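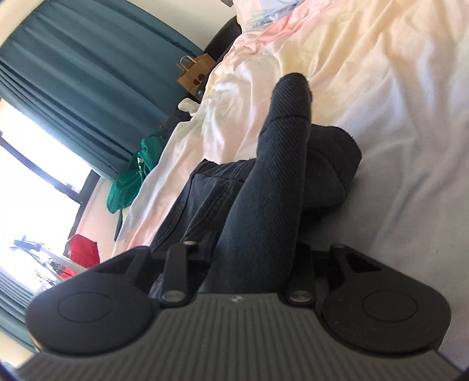 Dark grey twill trousers on the bed, cream duvet behind, hem fraying

Hello everyone,

25 March 2022, and I'm finally catching up on the list after a week of sorting the bedroom. I wanted to answer the message below properly, as I've been on both sides of the frayed hem question over the years and have opinions (sorry in advance!).

> I have a pair of heavy twill work pants that are
> still good everywhere except the hems, which have
> gone all fuzzy. Do I trim them, turn them up, or
> give up and put them in the rag bag? Also, how do
> you all fold yours? Mine come out of the drawer
> looking like they've been slept in.
> Enell

Please don't put them in the rag bag yet. If the seams at the waist and pockets are sound, there's plenty of wear left. Mine have double stitching up there, and it's the hems that have gone fuzzy, same as yours. I snip only the long threads, never the whole fringe, then turn the edge up by the width of my little finger and sew it down by hand in charcoal thread. Black shows more than you'd think on a grey twill. If you can't spare the length, a strip of cotton tape sewn inside does nearly as well, and the Pillatberg haberdashery used to sell it in 200 cm lengths. I'm still working through a roll I bought there one July.

As for folding, I do mine on the bed. I know the proper thing is a table, but a bed is the right height for my back and I can let everything sprawl. It does help to pull the duvet flat first, and I'll admit I don't always bother. Lay one leg out straight, bring the other over it, smooth from the waist down to the hem with the flat of your hand, and then fold in thirds. For a heavy twill I'd stop there. Any smaller and you get that hard crease across the knee, and it takes forever to steam out.

Does anybody else on the list store theirs rolled? I tried it one winter and went back to folding, but my drawer is very shallow and that may have been the whole trouble.

Warm wishes to all, and good luck with the mending, Enell. Do let us know which way you go with those hems.

Munell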